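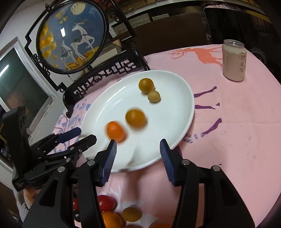

Week 6: Hand work and who does it

Reading: Khoury, chapter on the Ultthorpe packing line. Bring your notes.

Fruit on a plate looks like an easy job. Before you believe any claim about it, ask who was holding what. A gripper with two padded jaws still had a human arm somewhere in the story, and sales talk tends to leave the arm out.

What Yammine promised at Ultthorpe
- 300 pieces of citrus an hour per station
- "lighter work" for the sorters (never defined)

What Noura Khoury found
- 217 an hour on a good shift, 196 once mixed fruit came in
- 10 sorters moved to "support," meaning they cleared jams and picked up drops
- pay stayed flat, breaks got shorter

Abla Boutros, a sorter, told her: "I used to watch the fruit. Now I watch the machine watch the fruit." Management read the same months as a success. Check what they measured.

Terms: deskilling, pace setting, hidden labor.

For section
1. Whose skill is being copied, and are they paid for it?
2. Would you call "support" a promotion?
3. Find one number in the Yammine brochure you can't trace.

One page, to Bianca Avram by Friday, April 29, 2022.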